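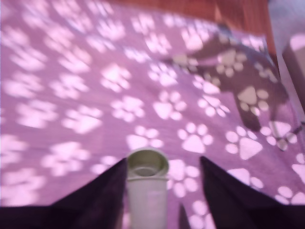 1. Where the money went

Sakia Robotics Club, progress report to the Lamont Fund
August 16, 2024
Prepared by Declan Cheetham, club adviser

The second payment bought one replacement motor, a set of black gripper fingers and a quantity of cable ties that I will defend in person if asked. The arm itself is the one you paid for in April. Snacks came out of a separate pot, as your letter of award firmly requested.

2. What the students are doing

The project is still called Clonance, a name the students voted for and can't explain. The goal hasn't changed: an arm that picks up ordinary household cups, driven by software the club trains on its own recordings. A student steers the arm by hand through a pickup, the cameras record it, and the software is asked to learn from the result. We promised you 200 usable recordings by the end of summer. We have 56. A good many more exist, but the students wrote their own rules for what counts as usable and then applied them with a strictness I have never seen them bring to homework.

The small plastic cup is the current favorite. It is light and narrow, and the gripper has to come in low with a finger on each side. If one finger arrives early, the cup goes over and everybody groans.

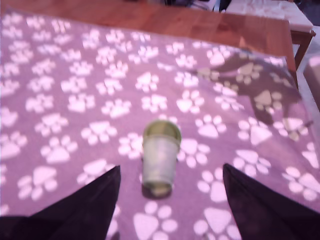 Clonance gripper and small plastic cup, paw-print blanket.

Your last letter asked whether we could work on "a more standard surface." We did try a plain white board at Folgate Hall. The cups slid. Fleece holds them better, and the students argue that a busy pattern is a fairer test for the cameras. I have come around to this view, partly because I lost the vote.

3. What is not going well

Mugs. A mug has a handle, and the handle is always where a finger wants to go. Dark, shiny ones are worse, and the software trained so far treats them with something close to suspicion. Of the last 60 mug attempts, roughly a third were worth keeping. The students now start each attempt with the handle turned a different way, which has made the recordings better and the sessions longer.

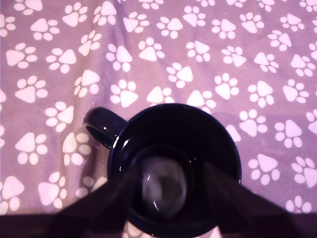

Dark mug between the gripper fingers, seen from above.

4. Next period

We would like to move the target date for the full set of recordings back by 3 months. No extra money is requested. The students also want to add bowls, and I have asked them to finish mugs first. A spending sheet follows under separate cover, once I have found the receipt for the motor.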